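Equipment Plan and Budget for the Second Handheld Gripper Station
Student project report, Dunholm
6th December

1. Purpose

This report sets out what the project needs to buy for its second term and what can wait. The project collects demonstrations of household cloth handling with handheld grippers. In October the work moved from boxes and cups to clothes and bedding, and the first equipment list no longer fits.

2. What we have

One pair of handheld grippers, one recording computer, and a set of cables of mixed length. The grippers are used as a pair by one person. When either one is down, the whole station is down. We lost 6 working days this term that way, most of them waiting for replacement fingertips.

3. What we compared

We asked two suppliers for quotes. Amura sells a complete gripper and charges 500 dollars each. Lai sells the same class of tool as a kit for 400 dollars, with the handle and the finger mechanism packed separately. The kit takes an afternoon to put together and needs a calibration check afterward. The Amura unit comes checked, but its fingertips are glued on, so a worn pad means sending back the whole finger.

For cloth work, the pads matter more than anything else on the list. Folding and straightening clothes means pinching thin fabric against a soft surface many times an hour. We recommend the Lai kit for this reason. Its pads come off with a screwdriver.

4. Spares and cloth items

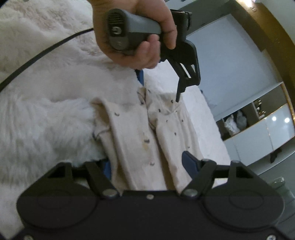 Spare pads, screws, and one extra cable per gripper come to 200 dollars. We first left cables out of the budget, and that was a mistake. A cable has to be long enough to let the arm reach across a bed, but extra length drags on soft bedding and gets under the clothes. We plan to buy two lengths and test both before ordering more.

Garments and blankets cost very little by comparison. We will use secondhand ones, both printed and plain, and keep them in the Flulatetti storage bins already in the lab.

5. Proposed order

Two Lai kits: 800 dollars
Spare pads, screws, and cables: 200 dollars
Total: 1,000 dollars

6. Open points

Lai has not confirmed a delivery date. Shipping is not in the total. A second recording computer is left for the next budget, and until then the two stations will have to share one.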